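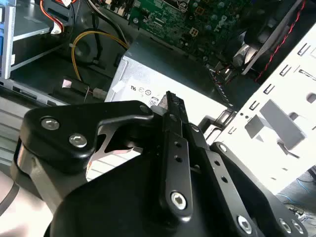 Somkiat Jitpraphai replied that the desktop computer in the Lurnham enquiry office still shuts down without warning, and that the temporary measures set out in the previous entry have made no difference. He asked that the ticket be reopened and given a higher priority, as staff are now losing bookings part way through.

Status: Reopened
Site: Lurnham
Category: Desktop hardware, power
Priority: Raised from normal to high

Entry by Service Desk, 20th November
The ticket has been reopened at the request of the site. The user reports that the computer switches off completely, with no message on screen, and can be started again straight away. The fault has occurred at different times of day and does not appear to be linked to any one program. The Nutix booking software was open on most occasions, but it is open throughout office hours on every computer at the site.

Entry by Service Desk
The system log has been examined remotely. It holds 11 unexpected shutdowns since the computer was moved to the enquiry office in June. No temperature warning was recorded before any of them. Disk and memory checks were completed without error. The user has been asked to plug the computer directly into the wall socket and to leave the extension lead out of use until further notice.

Entry by Site Support, Ashby
Attended Lurnham. The wall socket was tested and found to be in order. The computer shut down once during the visit, four minutes after the booking software was started, while connected directly to the wall. The mains lead was exchanged for a new one and the fault occurred again. The power supply is a Brunberg 600 watt unit and is considered the likely cause. A replacement has been requested from Ashby stores.

Entry by Service Desk
Stores have confirmed that the part is held at Ashby. The user has been advised to save work often and to use the second counter computer for payments in the meantime. Bookings lost during a shutdown should be entered again by hand and the reference numbers sent to this desk, so that duplicates can be removed.

Entry by Site Support, Ashby
Replacement power supply fitted. The computer was left running with the booking software open for the rest of the afternoon and did not shut down. The old unit has been labelled and returned to stores.

Status: Monitoring
The ticket will remain open for seven days. Any further shutdown should be reported under the same ticket number, with the time at which it occurred.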